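Stultisell Cabinet Humidor, Model 521
User Guide
Section 3: Setting Up and Seasoning

Read this section through before you plug anything in. The cabinet needs to be seasoned before it holds cigars. Seasoning takes several days and most of that time is waiting.

3.1 What you need

Distilled water (not tap water, not bottled mineral water)
The water tray and sponge supplied
The digital hygrometer supplied, with its battery fitted
A clean, plain cloth with no scent from washing powder or softener
A small screwdriver for the shelf stops

3.2 Choosing a place for the cabinet

1. Stand the cabinet on a level floor, away from radiators, windows and outside doors.
2. Leave a gap of 8 cm behind it so that air can reach the rear vent.
3. Turn the front feet until the door stays where you leave it when half open. If it swings, the cabinet is leaning.
4. If the cabinet has been laid on its side in transit, let it stand upright overnight before switching on.

Caution: Do not use an extension lead. Do not place the cabinet in a garage or conservatory. The cooling unit cannot keep up with large swings in room temperature.

3.3 Checking the hygrometer

The hygrometer is set at the factory but can drift in storage. Check it by the salt method.

1. Put a teaspoon of table salt in a bottle cap and add a few drops of water. The salt should be damp, with no liquid standing on top.
2. Place the cap and the hygrometer together in a sealed food bag. Do not let the salt touch the hygrometer.
3. Leave the bag at room temperature for 8 hours or overnight.
4. Read the display without opening the bag. It should show 75%.
5. If it shows anything else, press and hold SET until the figure flashes, then use the arrows to correct it.

Note: The hygrometer must be out of the cabinet during this check.

3.4 Seasoning the shelves and lining

The shelves and lining are untreated Spanish cedar. They arrive dry and will draw moisture out of your cigars if they are not seasoned first.

1. Remove all shelves and wipe out the dust with a dry cloth.
2. Dampen the cloth with distilled water and wring it out well.
3. Wipe each shelf lightly on both sides. The wood should darken a little and no more.
4. Refit the shelves. The wide shelf goes at the bottom.
5. Pour 700 ml of distilled water into the tray, lay the sponge in it and slide the tray into the base.
6. Put the hygrometer on the middle shelf and close the door.
7. Leave the fan on LOW and the cooling off.
8. After two days, check the reading. Top up the tray if the sponge feels firm at the edges.
9. Seasoning is complete when the display has stayed between 68% and 72% for a full day with the door shut.

Caution: Never pour or spray water directly on to the cedar. It can warp the shelves and raise the grain, and this is not covered by the guarantee.

If the reading is still under 65% after a week, see the door seal check in Section 6.

3.5 Loading cigars

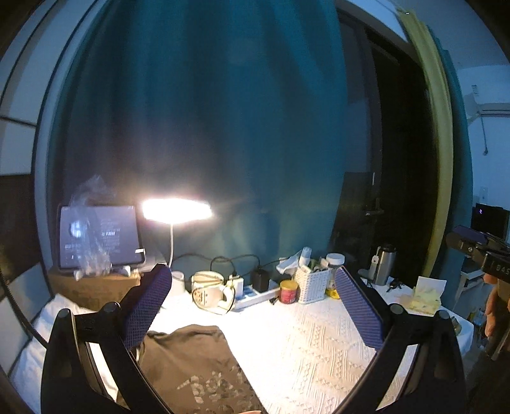
Unpack cigars on a clean, dry surface close to the cabinet so that the door is not left open for longer than it need be. Wash and dry your hands first and avoid hand cream. A table with a white tablecloth over it does very well, as flakes of loose leaf are easy to spot against it, but choose a smooth weave if you can. Cloth with raised ridges and small diamonds in the pattern, like the one shown, should be shaken out afterwards. Handle each cigar by the middle and keep the foot clear of the table edge.

1. Take the cigars out of their outer box. Cellophane sleeves may stay on or come off, as you prefer.
2. Look over each cigar for small round holes or fine dust. Keep any suspect ones out of the cabinet.
3. Lay the cigars in single rows to begin with. Cania and other thin-wrapped sizes should go on the middle shelf.
4. Keep flavoured cigars out of the main compartment. Use the lower drawer, which has its own seal.
5. Close the door and switch the cooling on. Set it to 18 degrees.

Expect the humidity to drop when the first cigars go in. It should recover within a day. Do not add more water during this time.

Note: Owners of the Model 678 have two water trays. Fill both for seasoning and only the lower one for everyday use.

3.6 Spare parts and help

Replacement sponges, seals and shelf stops are sold by Öztürkmen of Lomcombe. Quote the model and the serial number, which is on a label inside the door. For questions about seasoning, write to Mererid Vaughan. Guarantee claims go to Sibel Toprak with a copy of your receipt.

Keep the cabinet locked if there are children in the house. The key fits both the door and the lower drawer.

Section 3 last revised October 24, 2018.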